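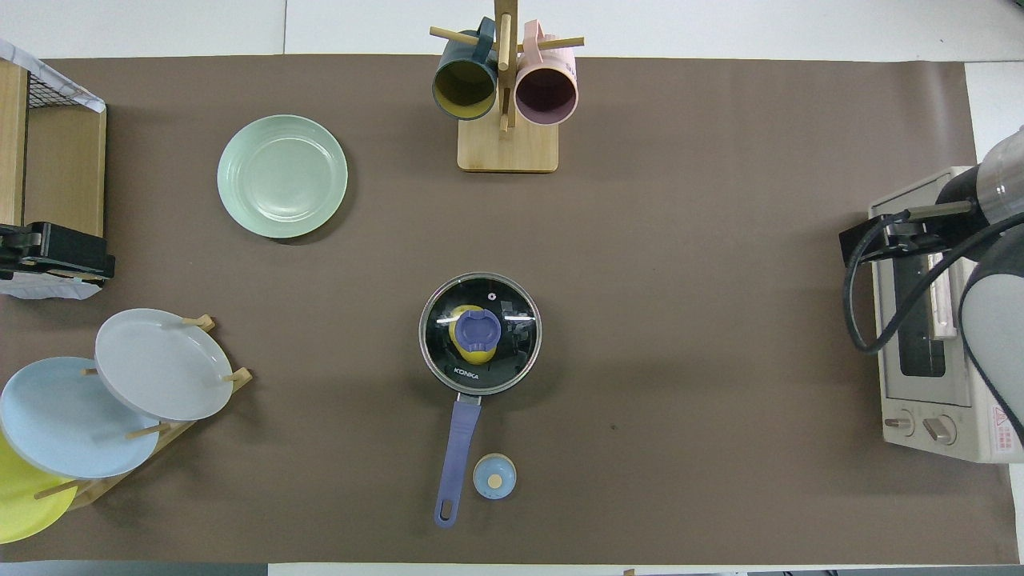 Glasdeckel (Kochgeschirr)

Ein Glasdeckel ist ein durchsichtiger Topf- oder Pfannendeckel, der meist aus gehärtetem Glas besteht und von einem Metallring eingefasst wird. Er gehört zu den schönsten kleinen Erfindungen der Küche: Man sieht dem Essen beim Garen zu, ohne dass Dampf und Wärme entweichen! Besonders verbreitet ist er bei Stielkasserollen, also kleinen Töpfen mit einem einzigen langen Griff.

Aufbau

Die Scheibe ist in der Regel leicht gewölbt, damit Kondenswasser zum Rand läuft und zurück in den Topf tropft. Der Metallring schützt die empfindliche Glaskante vor Stößen. In der Mitte sitzt der Knauf, häufig aus Kunststoff und gern in der Farbe des Stiels, wie bei der kleinen Kasserolle mit dem Schriftzug KONKA, an der Knauf und Stiel fliederfarben sind. Nahe dem Rand liegt bei vielen Modellen ein kleines Dampfloch, durch das der Überdruck entweicht. Es verhindert das Klappern und verzögert das Überkochen (ganz ausschließen lässt es sich bei Milch leider nie).

Durchsicht und Innenfarbe

Wie gut man durch den Deckel sieht, hängt erstaunlich stark vom Topf ab. Über einer schwarzen Innenfläche wirkt das Glas selbst dunkel und spiegelt kräftig, helle Zutaten heben sich dafür wunderbar ab: Etwas Gelbes erkennt man sofort, Pilze oder Linsen eher nicht. Bei hellen Beschichtungen und blankem Edelstahl ist es umgekehrt.

Geschichte

In der Sammlung Meren in Bruvendale werden 203 Deckel aufbewahrt, darunter 18 mit Knäufen aus gedrechseltem Holz. Lenka Rusnák hat den Bestand geordnet und den farbigen Knäufen einen eigenen Schrank gewidmet, ein Fest für alle, die Pastelltöne mögen.

Pflege und Aufbewahrung

Heißes Glas gehört nicht unter kaltes Wasser. Unter dem Metallring sammeln sich Fett und Kalk, dort hilft eine weiche Bürste mit etwas Essigwasser. Lockere Knäufe lassen sich meist von unten nachziehen. Zum Trocknen eignet sich ein Tellerständer mit schrägen Stäben, in dem Deckel ebenso gut stehen wie Teller. Kasserollen mit Loch am Stielende können am Haken hängen, der Deckel kommt dann separat ins Regal.

Siehe auch: Stielkasserolle, Dampfloch, Tellerständer, Tassenbaum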